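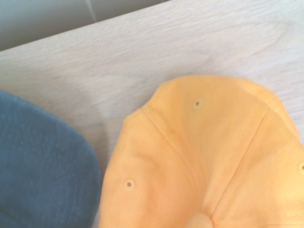

6.3 Recogida y ordenación de gorras y prendas pequeñas

Este apartado describe la configuración de la tarea «Ordenar textil» en el brazo doméstico Gatside con controlador Flomow. Se aplica a gorras, paños y prendas dobladas colocadas sobre una mesa. La ropa en perchas se trata en el apartado 6.5.

Alcance de la función

La tarea traslada piezas sueltas de la mesa a una bandeja. No dobla camisas, no separa piezas enredadas y no distingue la ropa limpia de la sucia. Estas operaciones siguen siendo manuales en la versión actual del programa.

Preparación

1. Fije la base del brazo al tablero. La superficie de trabajo admite hasta 1088 mm de fondo.

2. Coloque las gorras con la copa hacia arriba. El botón superior y las costuras que convergen en él sirven de referencia para calcular el centro de la pieza.

3. Deje una franja de mesa visible entre piezas contiguas. Si los bordes casi se tocan, el controlador puede agrupar dos piezas en un solo contorno, aunque sean de distinto color.

Nota: en un tablero claro, una gorra naranja y un tejido azul oscuro se segmentan sin ajuste adicional. Para prendas blancas o grises, active el perfil 662 en el menú Contraste.

4. Sitúe la bandeja Brosteo a la derecha de la base e introduzca su posición en el menú Destinos.

Ajuste del agarre

5. Abra Tareas > Textil > Agarre y seleccione «Gorra, copa».

6. Compruebe que el punto de agarre propuesto queda sobre un panel liso. Desplácelo manualmente si coincide con un ojete de ventilación, con el botón o con un pliegue marcado.

7. Para una pieza cuya forma no se identifique con seguridad (un borde redondeado puede corresponder a otra gorra o a un paño doblado), seleccione «Genérico». Este modo reduce la velocidad y repite la lectura del contorno antes de cerrar los dedos.

8. Ejecute un ciclo de prueba con una sola pieza. El código 765 indica agarre correcto; el código 1940, pérdida de la pieza durante el traslado.

PRECAUCIÓN: no introduzca la mano en la zona de trabajo para corregir una prenda. Pulse Pausa y espere a que el indicador quede fijo.

PRECAUCIÓN: retire alfileres, insignias metálicas y etiquetas rígidas antes de iniciar el ciclo.

Limitaciones conocidas

La visera puede doblarse al depositar la gorra en una bandeja ocupada. El apilado de copas encajadas está disponible solo en modo supervisado y requiere confirmar cada pieza en pantalla. Con tejidos muy blandos el punto de agarre se desplaza al levantar la pieza; repita el paso 6 tras cada fallo.

Si el código 1940 aparece en dos ciclos seguidos, limpie las almohadillas de los dedos y recalibre según el apartado 4.2. Para casos persistentes, envíe el registro de la tarea al servicio técnico Sombatkul, a la atención de Esperanza Abernathy.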